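Slow Tables – the October letter
Travel and food notes for readers who like to stay longer in one place

Four Nights in Surkholm, With a Kitchen

Last May I promised in this newsletter that I would write about Surkholm, and then the summer came and I did not do it. Several of you reminded me. One reader, Jarrah Ellery, reminded me three times, so this item is for Jarrah, who is going there in the spring with two children and wants to know if the ferry is difficult. The ferry is not difficult. I will come to it.

Surkholm is a small harbor town on the north side of the bay, across the water from Prirasdale. Most visitors see it for two hours. They come on the morning boat, they eat a fish sandwich on the quay, they climb to the church and they go back. I did the same on my first visit and I remembered mostly the wind. This time I rented an apartment for four nights, and I think I understood the place a little better, although my landlord would say that four nights is nothing.

Getting there

From Prirasdale you have two possibilities. The bus goes around the bay and takes most of the afternoon, with a change at Stunuvlow, where the waiting room is closed at lunch. The ferry is faster and more beautiful. It leaves at 1015 from the old pier, not from the new terminal where the big boats to the islands are. I write the time as it is printed on the board, without any dots, and I mention it because I saw a couple with suitcases asking each other if it was a platform number.

You buy the ticket on board. The man takes cards, but his machine loses the connection after the lighthouse, so pay early. Sit on the left side if you want to see the cliffs. Sit inside if the flag on the pier is standing straight out. With children I would go inside in any weather, as the benches on the deck have no backs and the boat turns quite suddenly when it enters the harbor.
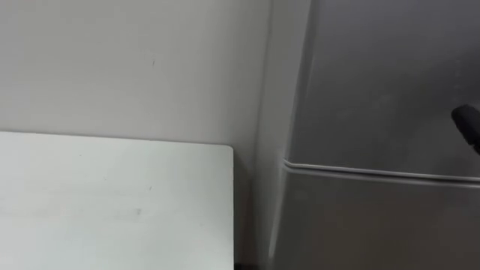

When I choose an apartment for a food trip, I look first at the market days and only after that at the bedroom. In Surkholm the market is in the square behind the fish hall, and it is finished before noon, so you must be able to walk home and put things away before you go out again. A hotel room with a minibar does not help you with a kilo of mussels. Look for a plain white tabletop, where you can put down all your bags at one time, and a big gray refrigerator beside it, and the rest of the apartment can be as simple as it wants. I have stayed in places with three kinds of wine glasses and no room for a cabbage. Ask the owner also about the knives. I now travel with my own small knife in the checked suitcase, wrapped in a kitchen towel, and I have never regretted it.

The market itself is maybe twenty steps long. I say this so you don't expect one of those great covered halls. There are vegetables at one end, cheese and eggs in the middle, and at the other end a table with smoked fish that smells so good that people stand in front of it without buying. The smoked mackerel is the thing to get. They will ask you if you want it with pepper or without. Take it with. The bread truck stands separately, by the fountain, and sells a dark, flat loaf with fennel seeds which is better on the second day, when it gets a bit sour and you can slice it very thin.

I made the same supper two times: mackerel, boiled potatoes, that bread, and cucumber with a spoon of vinegar and sugar. It is not a recipe, but I have thought of it often since I came home.

Eating out

There are not many restaurants, and some of them close when the season is over, so telephone before you walk up the hill. I ate out on two evenings.

The first was at Catacutan, a small dining room in a former rope store. The cook, Edgardo Lacson, came to Surkholm to work on the boats and stayed to cook for the crews, and later for everyone else. The menu is short and changes with the fish. I had a sour soup with white fish and green beans, very hot and very clean in the taste, and after it pork with a dark sauce which I am still trying to copy. My soup arrived before I had taken off my coat. Service is quick because the first guests sit down early and the second guests are already outside the door. If you don't want to be hurried, ask for the later sitting, and choose the table under the stairs, where there is less draft.

The second was the hotel on the harbor, and I will be short about it. The room is pretty and the view is the best in town. The food was correct. I would go again for a drink at sunset and then eat somewhere else.

For coffee I liked the bakery next to the post office. It opens early for the fishermen and has only one long bench, so you sit with whoever is there. On my second morning this was Ertuğrul Aksoy, who repairs engines and who explained to me with the help of two sugar bowls how the current moves around the point. I did not follow everything, but after that I understood why nobody swims from the pretty beach on the west side. Swim from the stony one. It has a ladder.

A walk before dinner

If you have one free afternoon, take the path to the old signal station. It starts behind the church, goes through a gate that you must close after you, and climbs slowly through heather until you have water on both sides. I needed an hour and a half to go and come back, with stops. The path is marked with yellow paint, but at the second stone wall the paint is worn away, and there you keep right, downhill, even if it looks wrong. I kept left and had to ask a farmer's wife, who was very patient – I believe I was not the first.

At the top there are 100 steps to the lamp room. They are steep, and there is a rope in place of a handrail. The door was open when I came and there was a box for coins. From above you see the whole bay, Prirasdale on the other side, and on a clear day the islands. Bring a jacket, also in good weather. 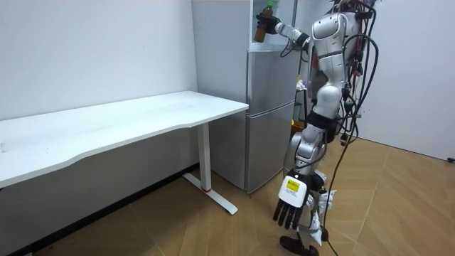 Emiliano Cisneros

I want to add some words about drinks, as this is the question I receive most often after any trip. Surkholm does not have wine of its own, it is too far north and too wet. What it has is apples. In the valley behind the town there are old orchards, and several of the farms press a cider which is dry, a bit cloudy and not very strong. You can taste at the farm of the Calloway family, where Everett Calloway receives up to twelve people at a time in the barn. You should reserve the day before. He pours four ciders and starts with the driest, which surprises people. The last one is made with pears and I thought it was too sweet, but the rest of my group liked this one best, so please don't listen only to me.

The farm is a half hour on foot from the harbor, on a road without a sidewalk. In the evening I would take the taxi. There is one, and the number is written on the door of the bakery. If you buy bottles, ask for the ones with the wire closure, they travel better, and put them in the refrigerator a good while before you open them. I opened one warm in the kitchen of my apartment and spent the next ten minutes with a mop.

There is also a bitter herb liqueur that everybody's grandmother seems to have made. In the shop it is sold in very small bottles, and this is the correct size.

What I would do differently

I would bring better shoes. I would bring cash for the market, where only the cheese lady takes cards. I would not go to the museum of the harbor on a sunny day, it is a nice small museum but it is made for rain, and rain will certainly come. And I would stay one more night, to have one day with no plan in it. On my last morning the mackerel table had also smoked eel, and I already had my suitcase in my hand.

For Jarrah and others with children: the playground is next to the school and open to all after lessons. The bakery makes small cinnamon buns which cost half of the big ones. The signal station is fine for children from seven or eight years, but hold their hands on the steps.

Prices, boats and opening hours

I checked the boat times again on 23rd October and the winter schedule is already in use. The morning boat is the same. The last boat back now leaves much earlier in the afternoon, so a day trip is short and I don't recommend it before spring. Catacutan closes for its winter pause after the first weeks of the new year and Edgardo says he will put a note on the door when he knows the date of opening. The cider farm is open for tasting all winter, with blankets.

In the next letter I will write about Stunuvlow, where I had to wait for the bus and found a very good dumpling shop behind the station. If you have been there, please write to me before I finish the text, especially if you know what is in the green sauce.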